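I kept a notebook of our food costs for one winter. We are two persons in Barurlow. In November we spent 74 on groceries in the first week, and I was a little ashamed.

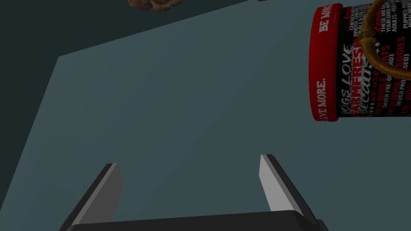 Blue-gray tabletop.

Second week: 68. Samira Khoury told me to plan the soups first – then the bread, then the rest.
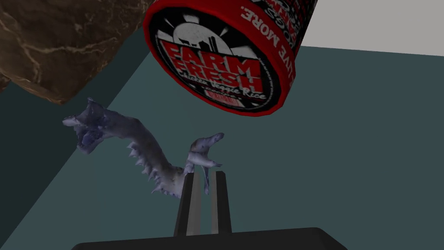

Chicken Veggie Rice, upside down.

My mother never measured salt. I must measure it. 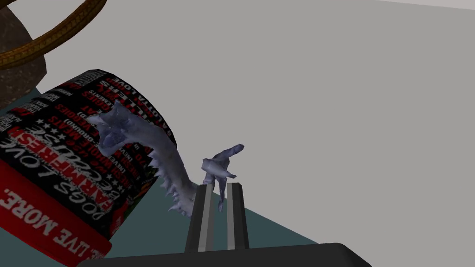

Posted by Tamer Karam, February 2022

Whole winter: 1,041. I had hoped for 1,000.

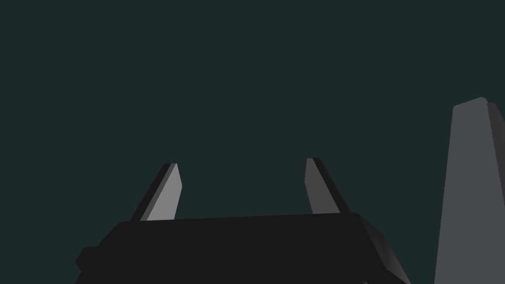 Next winter I will buy lentils by the sack from Hijazi and share with my neighbor.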